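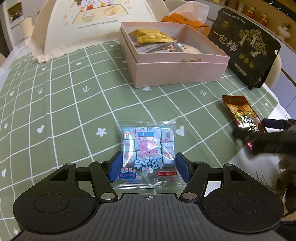

**I-seul Ryu**

Rudura opened its doors in Urnitz one afternoon in September, and since I had been promising myself a visit for the best part of a year, I put my name down the minute the list went up. There were 30 places and I was very glad to get one of them. I had half expected a big echoing hall with yellow lines on the floor and a fence to stand behind, and what we got was a dining table with a green cloth on it, a heap of snacks and people who were happy to let us have a go ourselves!

The sweets with Peppa Pig on the wrapper were a great favourite, I should say, and they are a good first thing to try. The package has firm sides, so the two dark blue pads have something to press against, and you can feel through your wrist when you have it squarely.

A few words about how the afternoon went, for those who couldn't come. We were taken round in small groups, and Kyung-tae Yeo looked after mine. He started us off with the talk, which was short (thank goodness, as the room was warm and everyone was eyeing the table), and then went straight to the grippers. You hold one in your hand, much as you would a large pair of tongs, and you use it to do something ordinary: pick up a packet, carry it across, put it down. The little camera riding on it records what the fingers are doing, and a robot can later be taught from a great many recordings of that sort. Their name for the teaching program is Linda, and the arm that does the moving in the other room is called Tai. I never did find out who chose the names, and I did ask.

Kyung-tae told us that 159 recordings had been made the day before our visit, all of people tidying snacks, and that he would have liked more. He was particularly keen on the clumsy ones. If every go is perfect, he said, Tai has no idea what to do when a bag slides away, and bags do slide away – mine did, twice, and the second time it ended up on my shoe.

We had five goes each. My first was dreadful. I squeezed far too soon and came up with nothing at all, and Jin-sol Um, who was next in line, was kind enough to look at the ceiling. By the fourth I had stopped watching my own hand and begun watching the packet, and after that it was really rather pleasant, a bit like the moment in learning to drive when the pedals go quiet.

Soft packets are the hard part. A crinkly bag gives way under the fingers and lies at whatever angle it pleases, so you have to think about which edge to come at before you close in. The mustard-yellow one in the next picture is lying cornerwise on the cloth, with a smaller shiny one by the right fingertip, and both fingers are wide open. I remember hovering like that for an age on my own turns, trying to make up my mind.
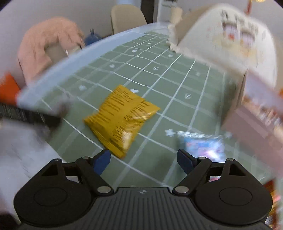
Pentti Seppälä wanted to know whether a left-handed person would teach Tai bad habits, and said that he had been told off at school for less. Kyung-tae took the question very seriously. The program sees the fingers and the table, he explained, and doesn't much mind which hand is behind them, although a left-hander may well come in from the other side, and he was glad to have some of that in the mix. So Pentti had his five goes, and then talked his way into a sixth.

Tea was at 4, and after it we all squeezed into the other room to watch Tai lift a bag of crisps into a bowl. It took its time. There was a long pause above the bag, the sort of pause I had made myself, and then it went down and got it, and there was quite a cheer.

My thanks to Eun-seong Noh for sorting out the lifts, and to everybody at Rudura for their patience with our questions. I'm told there will be another open afternoon in the spring, with cups and saucers this time. Do let me know if you would like to share a car.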